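From: Akinyi Okoth
To: Dolthorpe Local History list
Subject: Re: [dolthorpe-history] What do we do with the Mugo papers?

Hi all,

Sorry for the slow answer, I've been up at Esstead with my mum most of the fortnight and the reception there is woeful. Heike asked on Monday:

> I've now been through the first lot of the Mugo papers and I'm
> stuck on order. Do we keep things the way the family had them,
> or do we sort by subject so people can find the dairy material
> without wading through forty years of Christmas cards? Also,
> does anybody know whether the rate notices matter? There are 268
> of them and I would dearly love to be told they don't.
>
> Heike Baumgart

Heike, I'm so sorry, but they do matter! Well, most of them. Rate notices are the only thing I've ever found that tells you when a block on the Gurkanley road was split, because the titles office copies for that stretch are hopeless before the war. When I was doing the creamery booklet I spent an entire winter trying to work out who had the corner paddock, and it was a rate notice used as a bookmark in a cookery book that sorted it. So please don't chuck them. If there are true duplicates (same year, same block, same amount) I'd be happy to see one go back to the family.

On the order question, I'd leave it be. I know it's maddening. But old Mr Mugo had a system, even if it was a strange one, and the bits that look like a muddle are often where the good stuff is. The Christmas cards, for instance - did you notice they're bundled by which dairy run the sender lived on? Lilian Mollel spotted that when she had a squiz at the first carton and I thought it was terribly clever of her. Sort them by date or by surname and that's gone for good.

What I would do is make a decent list. Number every bundle as it comes out, write down what's in it in one line, and then do the subject index on paper (or on the computer, Kiprono, yes, I know) so that somebody after the dairy material can look up "dairy" and be sent to bundles 3, 11 and 18 or whatever it turns out to be. The papers stay put and only the index moves. We did it that way with the tennis club minutes and I reckon it took half the time the Sunday school records did, where we sorted first and argued afterwards.

A few smaller things while I'm at it.

Rusty paper clips: off, please, but slide a bit of card under first and don't yank. Rubber bands the same, and if one has melted onto the page just leave it and put a slip in to say so. Plastic sleeves only if they're the proper archival ones. The shiny ones from the newsagent stick to photocopies something dreadful, and I've lost part of a 1970s electoral flyer that way.

Pencil only! I did see a biro.

Box files are fine for the loose letters as long as they're stood upright and not crammed. If one's half empty, pad it with a bit of crumpled acid-free tissue so the papers don't slump and curl. Label patch facing out, bundle numbers in pencil, and no clever names. I once labelled one "Odds and Sods" and had to explain it to a visitor from the state library. And keep them in a cupboard with doors, out of the light, well off the floor if you can manage it. I still have nightmares about the burst pipe. 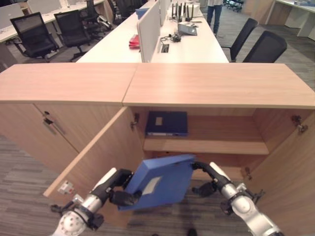
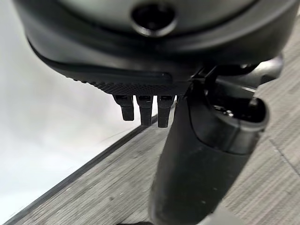
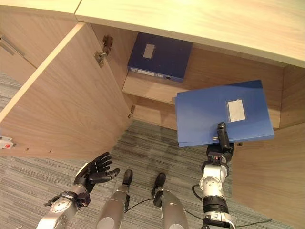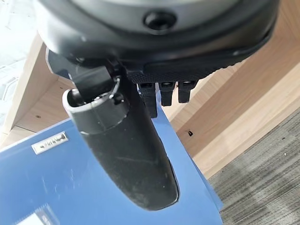 Adhiambo, you asked off-list about money. I've got a quote of $50 for a pack of the tissue, which seems steep to me, and $40 for the tape and the card. I'll pay for the first lot and we can fight about it at the December meeting. If anyone has a cheaper supplier in their little black book, do speak up, I've been buying from the same mob for years and they know it.

Kiprono, would you still be willing to scan the maps? There's a hand-coloured one of the Gurkanley end, with all the gates marked, and I'm itching to lay it over the modern one. It's been folded in eight for yonks so please let it relax under some blotting paper for a few days before you try to flatten it. No iron, no matter what your aunty says.

One last question for the whole list. In the bundle of letters from the cousin at Esstead there's a mention of "the Thursday house" several times over, as in "we shall see you all at the Thursday house". Is it a place? A card evening? I asked Mum and she said it was where you got your boots mended, but then she also told me the mayor used to live in our shed. If it rings a bell with anybody I'd love to hear, even if it's only half a memory.

I'll be home from Esstead by the weekend and can come in most mornings after that, any time after nine.

Cheers,
Akinyi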